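Beans on the floor

9/17/24

I keep dried beans in glass jars on the second shelf, and I have dropped one of those jars exactly once. The jar survived. It was the lid that came off, and adzuki beans went everywhere, under the stove, into the heating vent, into a pair of shoes by the back door. 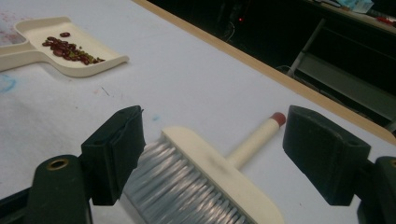
I was still finding them in December. My first mistake was the vacuum. Beans rattle up the hose and some of them stick at the bend, and then you have to take the hose off and shake it out over the sink. The second mistake was the big kitchen broom. Its bristles are stiff and spread out, and a bean that gets hit by a stiff bristle rolls off in whatever direction it likes.

Lok-yiu Pan, who lives downstairs from me in Nernville and heard the whole thing land, came up with a small hand brush and dustpan set. Fine bristles, packed close together. She got down on her knees and pulled the beans toward the pan in short strokes, with the lip pressed flat to the floor. It took her a few minutes to do what I had been working on for half an hour.

I bought my own set the next week at Sturnach, the hardware store by the bus station. They had two kinds. I took the one with the softer brush. It hangs on a nail inside the pantry door and I use it most days, mainly for rice and bread crumbs and the dry leaves that fall off the bay branch.

A few things I do now. I sweep from the wall outward. I keep the strokes short and don't lift the brush at the end, which flicks things. If the pan is getting full I stop and empty it, even when there are only a few beans left, and I carry it level to the bin.

The brush gets washed in warm water with dish soap and hung bristles down until the next morning. Sze-wing Yang asked in the comments last time whether I cook beans that have been on the floor. I do, if they are dry ones. I pick out the grit and anything green, rinse them three times, and soak them overnight. The ones from the shoes I threw away.

The jars are on the bottom shelf now. I also changed the lids to the kind with a wire clamp, 55 cents each at the Yu market when they were closing out the canning shelf. I got six and should have bought more.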